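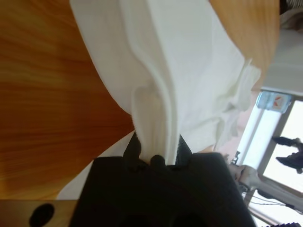

Vol. 16, No. 8

Linen Reprocessing: Rinse Changes at the Mellden Plant

The Mellden plant has changed the rinse sequence for white cotton goods. Gray cast on older stock was traced to detergent carryover and hard water, and the final rinse now includes a mild sour to bring the pH down before extraction. Wash temperature and load weight stay as they were.

Apolinar Contreras ran the trial in February on 922 pounds of mixed table and bath linen. Alkalinity in the last rinse fell to near that of the incoming water. Cycle time went up by 13 minutes, most of it in the added fill and drain. Extraction speed was left alone.

Dryer settings need attention at the other sites. Thick pieces hold moisture at the hems after the flat areas read dry, so the Dravetow and Tovar plants should check moisture at a hem before ending the cycle. Overdried cotton feels harsh and sheds more lint. Clean the lint screens every second load.

Send titration logs to Iraís Zamudio at the Durnis office. Use the revised form, which has a separate line for the sour dose.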